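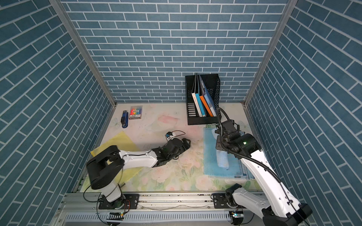
How I Keep My Cab Paperwork Straight on the Road

I drove for almost three years before I had any kind of system. Fuel receipts went in the door pocket, bills of lading went on the dash, and the scale tickets went wherever the wind took them. Then one December I sat in the lot at a Tomstead truck stop until midnight looking for one signed delivery receipt, worth $747 to me in detention pay, and I never found it. So I sat down over the break and worked out a routine, and I've stuck with it ever since.

What you need

A folder for each kind of paper, a pen that works in the cold, and a phone. That's it! I've tried fancier stuff and it all ended up under the bunk.

Step 1. Sort by who wants it

Don't sort by date first. Sort by who is going to ask you for the paper. Mine go like this:

Dispatch: bills of lading, delivery receipts, lumper receipts
Taxes: fuel, tolls, parking, showers, parts
Truck: inspection reports, repair invoices, registration copies
Me: medical card, license copies, settlement sheets

Step 2. Write on it before you roll

Load number in the top right corner, odometer reading under it. I do this before I release the brakes, every single time. If the print is faint (and those thermal receipts fade fast in a hot cab) I go over the total with a pen.

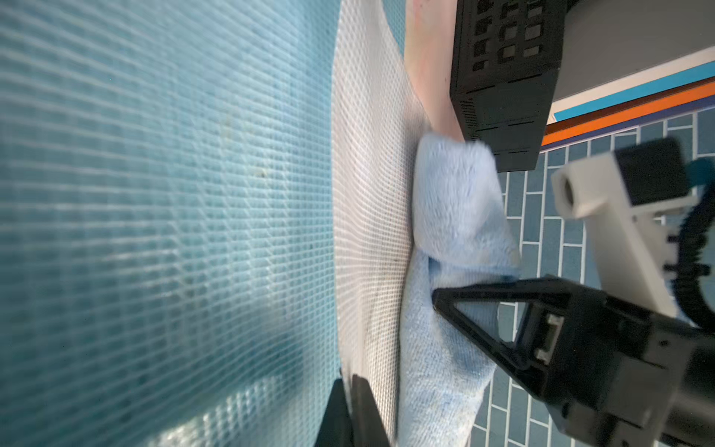 What if the receiver won't sign for detention time?
Ask for the in and out times to be written on the bill, then message dispatch from the dock while you're still there, so the time of your message backs you up.

I had to do that at the Klinhom warehouse twice last winter - both times the message was what got me paid.

Step 3. Take the picture at the stop

Phone flat over the paper, all four corners showing, no thumb. Name it with the load number and one word, like "fuel" or "lumper." I have over 3,000 of these now and I can pull up any one of them while I'm waiting on a coffee. 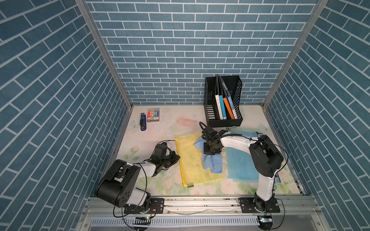
Step 4. Empty everything when you get home

I run mostly Clellgate to the coast and back, roughly 200 nights out a year, so home time is precious and I keep this short. Everything comes out of the truck and into the file drawer the first evening, before I do laundry. Settlement sheet on top, that trip's papers clipped behind it. Then I check the sheet against the clip, line by line.

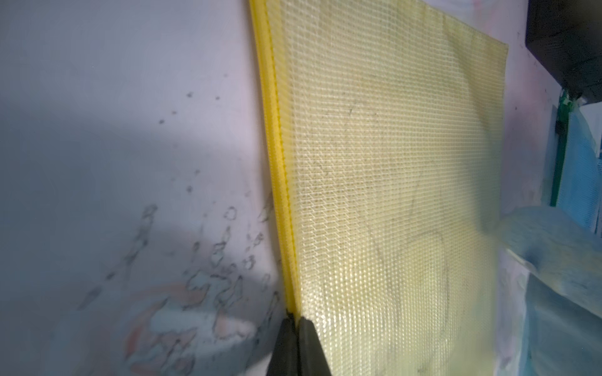
Last spring that check turned up a $101 fuel charge that belonged to another truck, and it came off my next settlement after one phone call. If something doesn't match, call while the trip is still fresh in your head. I put a sticky note on the clip with the day I called and what they told me, and it stays there until the money shows up.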